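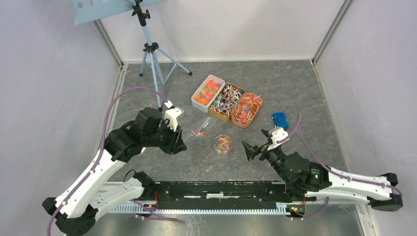 Desisgate 2 is the planning layer for two-arm cells. You give it the arms, the walls and a goal, it gives you back two trajectories that don't hit each other. That's the short version. Where it earns the license fee is clutter – a heap of small stick-like pieces in a clear bowl, a clear bag lying flat next to it, three open containers pushed up against each other so there's hardly a gap to get a finger in. Clear plastic is the hard one for most planners becuase the depth map comes back full of holes. Desisgate treats a hole as occupied until the perception side says otherwise, so the gripper comes in over the rim and not through it.

By Bezawit Berhe
18 August 2025
4 min read

What's in the box

Planner, collision server, the cell editor and the Wileo perception plugin. Wileo used to be sold separate, now it's bundled. Runs on a normal Linux workstation, no GPU needed for the planner itself. Wileo does want one.

Shared workspace

Both arms plan in one queue. Older version locked the whole middle of the cell whenever one arm went in, which was safe and very slow. Now the lock follows the arm – only the volume it's sweeping through, plus whatever margin you set. Two grippers can work the same patch of floor from opposite sides as long as the margins don't touch. If they would touch, one waits. You pick which one has priority, per task or for the whole job.

Cables are in the model too. Draw the slack loop over the wrist in the cell editor, give it a stiffness, done. Not a full cable simulation, just a fat envelope that moves with the link. Good enough to keep a wrist roll from snagging.

Fixed stuff

Walls, rails, tripod stands, anything that doesn't move: drop in as boxes or import a mesh. A stand with spread legs should be three thin capsules and a pole, please don't box the whole thing or you lose a corner of your floor for nothing. Tiruwork Berhe wrote a short guide on this, it's in the docs folder under Fixtures.

Small pieces

Wileo doesn't try to name every piece in a pile. It scores grasp points on the top layer and passes the best 29 to the planner, which throws out the ones it can't reach. What's left gets tried in order. Change the number in the config if you like, going higher mostly costs time.

Container rims are tracked as their own thing. Round, oval, rectangular with rounded corners all fine. Soft bags – still beta. It'll find the outline of a bag lying flat, but don't trust the height.

Changes since July

- replan on contact no longer drops the second arm's goal
- Moges logs open in the viewer without converting first
- priority setting is saved with the job (sorry)
- cell editor undo works past the last save
- fixed a crash when a wall had zero thickness

Price

299 a month per cell, covers both arms. Updates included. Trustidby handles the license keys, so you need an account there before first launch – offline keys on request, allow a couple days.

Not supported yet: mobile bases, more than two arms in one queue, mixed controllers in the same cell. Mixed controllers is next, no date.

Trial is the full thing with logging limited to the last hour. Mail Bezawit for a key and say wich arms you have.

Shares 29 | Comments 4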